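In Defense of the Plain Finger

Every few months somebody in our shared workshop comes back from a trade show with a bag of brochures and a gleam in the eye, and I know before they've got their coat off that we are about to have the gripper conversation again. I don't mind it. I have been having the gripper conversation, in one form or another, since I was a graduate student with a borrowed bench and a soldering iron I was afraid of, and I've come around to a position on it that I would like to set down in one place, partly so that I can hand it to the next person and go get some lunch.

My position is that most of us should be using two plain fingers, open and shut, for a good deal longer than we do.

The latest round started with Zeyu Long, who had talked the people at Praltano into lending us one of their four-finger hands for a stretch in December. It is a lovely thing, and I want to be fair to it. The knuckles are beautifully made, the fingertips have a bit of give, and when it wiggles all its fingers at once everybody in the room smiles, me included. Zeyu set it up on the arm next to mine, and we agreed to run both on the same tabletop jobs: pick up the small soft things, pick up the small hard things, put them where they belong. Mine was the Kirnel parallel gripper we have had for ages, black, boxy and about as glamorous as a stapler.

We gave each hand 700 attempts. I won't pretend this was a proper study, and Rongrong Cao, who does proper studies, has asked me very kindly never to call it one. We changed operators halfway through, and the Praltano hand had a software update in the middle. But I watched nearly all of it, with a thermos, and I came away with opinions.

The first is about time. It took Zeyu until Tuesday evening of the second week before he'd have called the big hand ready, and he is quick and patient and very good at this. Every finger wanted its own settings. A grasp that was perfect on a hard block squeezed a bit of cloth right out between two fingertips like a bar of soap, and fixing the cloth un-fixed the block. I had the Kirnel going before my tea was cool. It has one number to set that matters much, how hard to squeeze, and you can find a decent value for that by trying five and picking the one you hate least.

The second is about knowing what went wrong, and this is the one I get long-winded about, so bear with me. A robot is going to fail at things. Mine drops stuff all day long! What you want, when it drops something, is to be able to look and say why. With two fingers there are only so many stories. You were too high, or off to one side, or turned the wrong way, or you closed at the wrong moment. With four fingers and all those joints there are a great many more stories, and I watched three sensible adults stand around a screen for most of an afternoon arguing over whether a thumb had been early.

The third is about the camera, and it surprised me, because I'd gone in thinking only about fingers. We like a small camera down at the wrist, looking out past the tips. On the parallel gripper the fingers stay in their lane at the bottom of the view and leave you the rest of the table. On the big hand, the minute it curled up to grab something, a good part of what the camera had been looking at was knuckle. Lingyun Lü tried moving the camera twice, then put it on a little stalk, and the stalk wobbled. Jiang sells a bracket that might have done it, and I'd honestly like to try it sometime, but I would also point out that the plain gripper never asked me to buy a bracket.

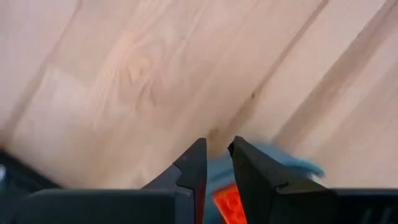
The view past the two fingers, with the wood tabletop beyond and something orange-red down in the gap.

I look at views like that one all day, and what I love is how easy they are to read. There are the two tips, there is the gap, and you can tell what is in it. Even when something soft goes blurry behind the fingers, I know where to look. A person who has never touched a robot can sit down beside me and be giving useful advice inside ten minutes, and several have, including my sister.

Now, the case against me, which Mingxuan Xiao makes better than I do. She says I've picked chores that suit my gripper, and that if I asked it to turn a screwdriver or work a spray bottle I'd be singing a different tune. She is right. I can't do those jobs with two fingers, or I can only do a silly version of them, and if that is your work then please go and buy the hand, and invite me over to see it. She also says that people like me would have kept everyone on bicycles. I like bicycles, so that one didn't sting as much as she hoped.

There is a middle road too. Zixuan Tang has been swapping the tips on an old Ondero gripper, soft pads one week and narrow points the next, and getting a surprising amount out of it – 80 dollars in material so far, most of it spent on pads that didn't work. I think that is a fine way to spend 80 dollars. Changing one part at a time teaches you what the part does, and you still have a machine you understand when you go home at night.

So if you are starting out, and you've got one arm and one bench and not quite enough money, my advice is to get the dull gripper and a decent wrist camera, and then do your first 1000 grasps before you let yourself open a catalog. Write down the drops. If you get to the end and most of them really were the fingers' fault, you'll know exactly which fingers to shop for, and I'll cheerfully help you carry the box. My guess is that a lot of them will be the arm arriving in the wrong place, which no amount of knuckles is going to cure.

Zeyu, for the record, still disagrees with me, and has asked Praltano whether he can keep theirs until spring.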